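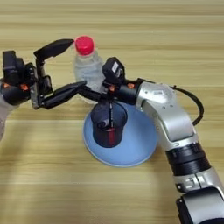

Why does a screw cap need a thread at all, when a cork manages without one?

A cork relies on friction alone, and friction has to be fought again every time the bottle is opened. A thread turns a small twist into a large squeeze, holds that squeeze with no further effort from anybody, and gives it up again when twisted the other way.

Chapter 2
Opening and Closing

2.1 The bottle on the table

Put a plastic water bottle on a table and ask a room of first-year students what it does. They will tell you it holds water. Ask them what the cap does and they will tell you, with some pity, that it keeps the water in. Both answers are correct and neither will get you through this chapter.

A bottle is a pressure vessel of modest ambitions. Its wall is thin enough to dent with a thumb, and it spends its working life being stacked, dropped, squeezed, left in hot cars and rolled under the passenger seat. The cap has a harder life still. It must stay shut through all of that and then open, on demand, for a seven-year-old with sunscreen on both hands. Most of the engineering in the object is in the part that people lose.

In Chapter 1 we looked at containers that stay closed by weight (the saucepan lid) and by folding (the lunch bag). Neither can be turned upside down with any confidence. The screw closure can, and the price of that privilege is that two hands are usually needed to undo it: one to turn the cap and one to stop the bottle turning with it. Students tend to forget the second hand. It does exactly as much work as the first, in the opposite direction, and gets none of the credit.

2.2 Terms you will need

Thread: the raised spiral on the neck of the bottle, and its partner inside the cap.

Pitch: the distance from one turn of the thread to the next, measured along the axis. A fine pitch squeezes hard and takes its time. A coarse pitch is quick and less persuasive.

Finish: the whole top of the neck, including the thread and the lip. The name comes from glassmaking, where the neck was the last part to be formed. On a plastic bottle it is made first, before the body is blown, and the trade has kept the old word anyway.

Seal: the surface where cap and lip meet. The thread doesn't keep water in. It only pulls the seal tight, and the seal does the rest.

Knurling: the ridges around the outside of the cap. They are there for your fingers and do a fair job until your fingers are wet.

Application torque: the twist used to put the cap on. Removal torque is the twist needed to get it off. They are seldom the same number, for reasons that will occupy us in section 2.4.

2.3 Two caps that went wrong

Consider the Droda flask, a school drink bottle sold with a very fine thread and a deep soft seal. It never leaked. It also never opened, at least for the children it was made for, and teachers spent the first ten minutes of every lunch hour going from desk to desk like plumbers. The makers had tested it for leaks and for drops. They had tested the opening, too, using the people in the office, who were grown adults with good grips and an interest in the result.

The Viletti picnic bottle made the opposite mistake. Its thread was so coarse that the cap came away in a quarter turn, which looked splendid in the shop. In a backpack, a quarter turn is something that can happen by itself. Anyone who has carried a library book beside one will know how the story ends.

The repair in both cases was dull. Droda shortened the thread and firmed up the seal. Viletti added more turn. By the second version the two caps were hard to tell apart, except by colour, and this is a pattern you will see again: mature designs drift toward each other, while the advertising moves briskly in the other direction.

2.4 Grip, and what holds the other end

Suppose a cap needs a certain twist to start it moving. Your fingers push on the rim of the cap, at its radius. The other hand holds the body of the bottle, which is wider. Since torque is force multiplied by distance from the axis, the hand on the body needs less force for the same torque. That is the good news. The bad news is that the body gives when you squeeze it, and a grip on something that gives is a poor grip. Squeeze harder and the water rises to meet you as the cap comes free.

There are three common ways out. You can hold the bottle high, near the neck, where the plastic is stiffer. You can press it down on the table and let friction with the tabletop help, though a light bottle on a smooth surface will simply pirouette. Or you can pin it between your knees, a method that appears in no standard and is used everywhere.

2.5 Workshop: feeling the difference

You will need a plastic bottle with a screw cap, a kitchen towel, a little dish soap and a marker. Fill the bottle almost to the top and close it firmly.

Draw one line down the side of the cap and carry it on down the neck. Open the bottle slowly and stop at the moment the cap first gives. Note how far the two halves of the line have parted. Close it until they meet again, wait 30 minutes, and repeat. Then repeat with soap on the cap, and once more with the towel over it.

Write down where you held the body each time, including the times you changed your mind. Keep the towel within reach for the soap trial and keep your notes somewhere else.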